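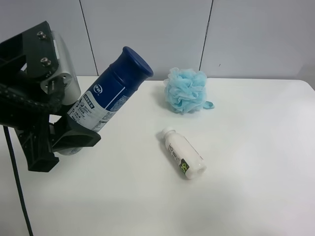

## Aerosols in the pick set: what rules do you use?

**mpillay_cell2**

We're rewriting the handling rules for our tabletop cell at Renbridge. The pick set is toiletries: bottles, bath poufs, and aerosol cans with the cap on. My draft on the cans so far:

1. Empty, vented cans only. Each one gets logged before it goes in the bin.
2. Grip on the body, never across the cap.
3. Force limit set per object, with 20 N as the ceiling for cans.
4. No more than 34 cycles on one can, then check for dents and swap.

Anything missing? I'd like to freeze this in June.

Marietjie Pillay

---

**litis_tom**

Rule 1 is the one I'd fight for. Rule 4 looks made up. Where does 34 come from?

---

**mpillay_cell2**

From our log. It's the lowest count at which we found a dent, out of 281 cans. I know that isn't a standard.

---

**havlicek_r**

Then 34 is too high. If the earliest dent showed up at 34, set the limit at 20 and inspect at 10. I'd also disagree with venting everything. A vented can weighs less and the wall gives more easily, so your force numbers won't carry over to full stock. We keep a few sealed ones behind a guard for the final check.

---

**litis_tom**

Sealed cans near a gripper need their own risk assessment. I wouldn't put that in a general rule sheet where someone will skim it.

---

**drellau_ops**

Add a line about the fingers. Ours have dotted pads, and lotion or powder gets into the texture. Grip drops, then somebody raises the force to make up for it. Our sheet says wipe the pads at every object change and look at both fingers on the wrist view before the first pick.

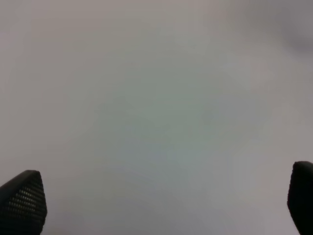

We also do that check with the gripper open and nothing in it. If you can't see the pad surface well from that angle, go look at it in person with the arm stopped - the wrist view doesn't count as an inspection.

---

**havlicek_r**

Every object change is a lot. We do it once per shift.

---

**drellau_ops**

Depends on what you pick. With bottles that leak I'd stay with every change.

---

**mpillay_cell2**

Thanks. Limit goes down to 20, pad wipe goes in as rule 5, and sealed cans get a separate sheet. I'm leaving the force ceiling where it is until we've rerun the tests.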